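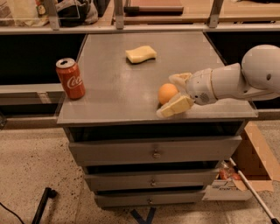

Three-drawer cabinet with a can and a sponge on top.

Noltari Court Tenants' Association
Minutes of the April meeting, Monday, 7:00 p.m., ground floor meeting room

Chair: Fouad Ragab
Minutes: Melur Latuheru
Apologies: Mrs. Smits

1. Minutes of the last meeting
Approved with one correction. Item 4 said the management company "will" repaint the stairwell. The letter said "intends to." The chair asked that we stop turning one into the other, as it has cost us a year of waiting already.

2. Water bills
The chair read out the letter from Fornura, who want to replace the single building meter with separate meters in every apartment. The price is $105 per apartment, payable up front, and Fornura say that most households will see lower bills.

Melur Latuheru asked what "most households" was based on. The letter doesn't say. The chair had phoned and was told it was "typical experience across our customers." He asked whether any of those customers were in buildings of our age with shared risers, and the person on the phone did not know what a riser was.

A member from the second floor said she lives alone and is tired of paying the same as a family of five. Several people agreed this was fair. A member from the third floor, who has the family of five, said he would also like to know what he uses before being told it is too much.

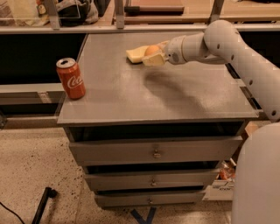

The chair said he had no quarrel with separate meters as such. His trouble was with the $105, which covers "supply and standard fitting." Standard fitting is not described anywhere. If the pipe behind the kitchen wall has to be moved, somebody will be paying for tile, and he doubted it would be Fornura.

It was also noted that the letter mentions a monthly reading fee but leaves out the amount.

Agreed: no deposit to be paid by anyone until we have the reading fee and the meaning of "standard fitting" in writing. Melur to write to Fornura.

3. Elevator
Out of service for 29 days so far this year. The management company's own notice in the lobby says the elevator has been "available with minor interruptions." Melur keeps the log and read from it. The longest stoppage ran over two weekends.

Brovach, the service firm, blame the door sensor. They blamed the door sensor last fall too, and replaced it. The chair asked if anyone had seen the old part or an invoice for the new one. No one had. 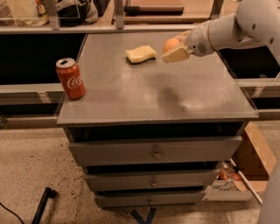

There was some talk of holding back part of the service charge. The chair was against it. He said he understood the feeling, but we would be the ones getting late notices, and Brovach would still be paid. A member asked what we had gained from being polite. This was left unanswered.

Agreed: Fouad Ragab to ask for copies of both Brovach work orders. If they have not come by the next meeting, we go to the city housing office with the log.

4. Recycling
The management company's new poster claims that sorting in the building has "improved greatly." Members wondered how this was measured, as the bins are not weighed and the hauler takes everything in the same truck on the days we have watched. It may be split inside. From the sidewalk it does not look split.

Two members still want a separate bin for food scraps. Two others, both on the courtyard side, do not want it under their windows in July. No site was found that suited everybody. Put off to next time – the fourth time it has been put off.

5. Front door code
Changed last month, and delivery drivers already have it. The chair's view is that a code known to every driver in town is a doorbell with extra steps. A key fob system was suggested and the usual question of cost came up. Melur will ask for one price, for information only. This is not a decision to buy.
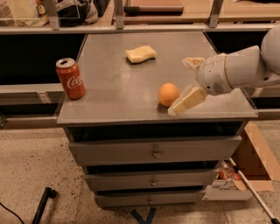

A member asked that the code at least be changed on a set day, with a note under each door beforehand, so that people don't get stuck outside with groceries. Agreed without a vote.

6. Other business
The laundry room timer still gives 40 minutes on a cycle that needs 50. Reported again.

The bench by the side gate has a loose board. A member offered to fix it if the management company will put in writing that he won't be charged for touching it.

Mrs. Smits asked by note whether the summer cookout is going ahead. Nothing has been booked.

Meeting closed at 8:50 p.m. Next meeting in May, same room, day to be posted by the mailboxes.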